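The Night Shift Has Hands Now
At a returns plant in Mosorthorpe, the machines took the dull part of the job. What's left is harder to describe, and harder to pay for.

2021-10-14

Six in the morning, Mosorthorpe. Rain. The break room at Grurkska smells of burnt toast and hand gel, and Gunārs Eglītis is already on his second coffee, complaining about the lockers.

They moved the lockers in August. Moved them to make space for a row of charging cabinets, and now the day shift has to cross the loading bay to hang up a coat. He has brought this up at three meetings. He would like it printed.

Grurkska handles returns. Toiletries mostly, cleaning products, pump bottles, travel sizes, stuff that came back from stores dented or leaking or with the wrong label. It comes in on pallets. Someone decides: back to the store, down to the outlet, or in the bin. That someone used to be a person on a stool, 366 people on the books at the peak, three shifts. The work was called picking down and everybody who did it has an opinion about stools.

Now a good part of it goes to two-armed robots. First the overnight line, then the early one. The company says 300 people work at the plant today. No layoffs, it says, people left and were not replaced. Eglītis says that is true and also that it's a funny way to say it.

"You look up and the table next to you is gone," he says. "Nobody got fired. But who do I eat with?"

He has been here eleven years. Started on the stools, went to line lead, and since spring his badge says cell attendant. He looks after four robot cells, walks between them, clears jams, wipes lenses, writes down what went wrong. More money, a little. Less sitting. His knees are happier and his neck is worse, from the tablet.

The tablet is a big subject here. Every stop has to be logged, with a reason, picked from a menu. The menu was written by the installer and has things on it like "grasp uncertain." Attendants have their own words. A bottle held by the neck is a goose. One that rolls away is a runner. A robot that reaches for something, stops, and reaches again is praying. None of this is on the menu, so most stops get filed under "other," and then somebody upstairs asks why there's so much other.

Upstairs is Haoran Yu. He runs the changeover for Grurkska, came over from Cirnmont, the firm that put in the cells, and he's quick, friendly, eats lunch standing up. He agrees about the menu. He has a notebook with all the floor words in it, and says they'll be in the next version. No date for that.

Yu's numbers: 3205 items through the robot cells on a decent night. 878 on the worst night, when a pallet of shrink-wrapped conditioner arrived and every cell choked on the film. A person with a knife would have had it open in a minute. There was one person with a knife, and twelve pallets.

So what did they learn? Wrap gets cut before it goes to the cells. Sounds simple. It made a new job, unwrapping, which is now two people on every shift, on their feet, at the cold end of the building. Vanishing jobs get the attention. These ones just show up, and they tend to be near a door.

The step people ask about most is the smallest one. Discard. Pick the bottle up, turn it, let it go into the bin. A stool worker did it without looking, often while talking to the next table. For the robots it took weeks of setup, and Yu still calls it the move he'd least like to demonstrate with the owners in the room.

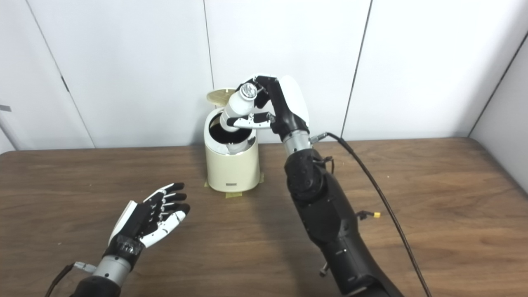
Does the attendant have to stand there while a robot clears a bottle?
Most of the time the attendant is somewhere else on the floor, and only comes over when the cell calls.

The calling is a chime. Two notes, up. Everyone hates it. Eglītis hears it in the car, he says, when the radio is off. There was a vote on a new sound and the new sound was worse, so they went back. At handover you can watch a whole room of people turn their heads at the same time, including the ones who are done for the day and have their coats on already.

That's one of the changes that doesn't make it into a plan. The old work was boring but it was yours. You did your table at your pace, you knew by the weight if a bottle was half empty, you were finished when the pallet was finished. The new work is waiting, then hurrying. Four cells, any of them can go off. Some nights nothing for an hour, then three at once.

"I was tired in my arms before," Eglītis says. "Now I'm tired in my ears."

The younger attendants don't mind so much. Several came straight in on the cells and never sat on a stool at all. They're fast on the tablet. They are less fast, the older ones will tell you, at knowing when a product is bad. A cap that's been opened and closed again has a certain give. A bottle that has been in the sun feels slightly greasy. You learn that from handling a few thousand of them, and the new people handle only the ones that got stuck.

Yu takes this seriously. It worries him more than the speed does. When the last of the stool crew retires, who checks the machine's choices? For now the answer is a weekly bench hour. A crate of mixed returns, old hands and new hands at one table, sorting it the old way and arguing. It started as training and has turned into the most popular hour of the week, partly becuase of the arguing, partly because you get to sit down.

Pay is the sore spot. There was a bonus for volume. Pick down more, earn more, and the quick people did all right out of it. A cell attendant can't speed up a cell. So the bonus went, and a flat raise came in, and for the slow and the middling that was a good trade. For the fastest it was a cut. Some of them left over it. One went to Vītola, the bakery across the ring road, where the packing is still done by hand, and reports back that the bread is free and the hours are terrible.

Grurkska says it's looking at a skills payment instead. Extra for being signed off on repairs, extra for running a bench hour. The floor would like to see it in writing. Talks go on -- they've been going on since August, same month as the lockers.

Ask about safety and you get short answers, mostly good. Fewer cut hands. Fewer bad backs, the floor says, from twisting to reach the bin. The bin was always the worst of it, low down and to the side, a half turn every few seconds for eight hours. Several people brought that up without being asked. Nobody misses the half turn.

The splash injuries are down as well. Leaking product used to go on sleeves and in eyes. It still leaks, but now mostly it leaks at a machine, and then an attendant comes along with gloves and a cloth and has time to do it properly. Cleaning a cell takes longer than cleaning a table, though. Joints, cables, all the little gaps. The plan gave it ten minutes a shift. The attendants take twenty-five and log it under, yes, other.

Yu has asked for the plan to be changed. He's asked for a fair few things. A second pair of unwrappers in the winter months, a heater for that door, a chair at each cell. The chairs came last week. They're not stools, they have backs, and Eglītis has tested every one of them and ranks the one at cell two the best by a long way.

He doesn't want the old line back, he says. He said it twice so it must matter. He wants somebody to have asked first. The cells were already bolted down when the first meeting was called, and the meeting was about where to park during the works.

Cirnmont has another install coming up, at a sister plant, and this time the floor there gets a visit to Mosorthorpe before anything is signed. Eglītis is doing the tour. He's been told half an hour and is planning on two. The cells first, then the bench hour, the cold end with the unwrappers, then the long walk round to the lockers, so they can time it.

At ten past six the chime goes. Two notes. He puts the cup down, then picks it up again and takes it with him as far as the yellow line, where drinks have to stop. Cell three. A runner, he thinks, from the sound of it. It's a goose. He sorts it out, presses the green button, looks for the right reason in the menu, gives up.

Other.

The day shift is comming in by then, wet from the bay, coats over their arms.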